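Parish Life > Work With Us > Sacristan and Keeper of the Linens (part-time)

The parish of Saint Brendan in Idlow is looking for a part-time sacristan, who will also take care of the altar linens. The position is open from November. It was held for many years by Elba Lucero, who is moving to live near her daughter and who has kindly agreed to stay for the first weeks and teach the new person.

We are a parish of medium size with one main church and one chapel of ease at Pillham, where Mass is celebrated in the morning only. The church at Idlow seats 144 persons and the chapel seats 60. The sacristan works mostly in Idlow, but must go to Pillham to bring hosts, wine and clean linens. A driving license is therefore necessary. The parish has a small car which can be used for this.

The work

The sacristan prepares the church before every celebration and puts everything back in its place after. This means to open the church, to set out the vessels, the books and the vestments of the day, to prepare the candles and the thurible when incense is used, and to check the microphone. On a normal weekday the church must be open at 7:15 a.m. and the morning Mass begins at 8:00. For funerals and weddings the hours are different and we tell them to you as early as we can. Funerals, of course, are often announced late.

The second part of the work is the linens. Corporals and purificators are first rinsed by hand, and the water of this rinsing goes into the sacrarium and never into the ordinary sink. After this they can be washed in the machine, without softener, and ironed while still a little damp. The corporal is folded in nine squares. The altar cloths are bigger and more difficult; the long one for the high altar needs two people to fold it, and Nafula Mohamedi from the parish office will help you with this. Two of the older cloths have handmade edges from the Ondinura sisters and are washed only by hand.

You will also keep the list of supplies (hosts, wine, charcoal, candles, lamp oil) and order them in good time. We order from Mugo Church Supply, and the candles come in boxes of 100. Please do not wait until the last box is open. Before Holy Week the delivery is slow.

Whom we are looking for

You should be a practicing Catholic who knows the liturgical year well, or who is ready to learn it seriously. Experience as a sacristan is welcome but not required. More important for us is that you are punctual, that you can keep calm when three persons ask you something at the same time, and that you treat the objects with respect. You should be able to lift the processional cross and to stand on a low ladder. You must be at least 18 years old. As in every parish, altar servers are often in the sacristy, so a background check and the safe environment training are required before the first day. The parish pays for both.

What we offer

The contract is for 90 hours a month, divided by agreement with the pastor. The pay follows the diocesan scale for part-time employees. You have paid vacation, but please understand that it cannot be taken in Holy Week or at Christmas. In the parish house there is a room for the employees where you can leave your things and eat lunch.
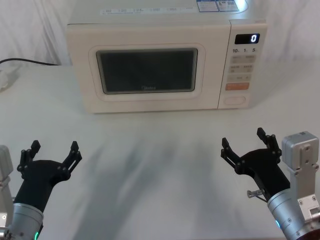 The first two months are a trial period for both sides. During this time you will meet every second week with Peninah Tanui, our director of liturgy, to speak about what goes well and what does not. After the trial period the contract has no end date. If you sing or play the organ, please mention it, but it will not decide who is chosen.

How to apply

Please send a letter of one page, a short résumé and the name of one person who can recommend you, if possible a priest, deacon or religious who knows you. Address it to Gladys Kirui, parish office, Idlow. You can also leave the envelope at the office window between 9:00 a.m. and noon. We will answer every letter, also when the answer is no.

Candidates whom we invite will have a conversation with Ms. Kirui and Ms. Tanui, and will afterward be present in the sacristy for one Mass, to see the work from close. Questions about the hours or about the work at Pillham can be put to Colton Morin, who opens the chapel there. He is best found in the chapel after the morning Mass.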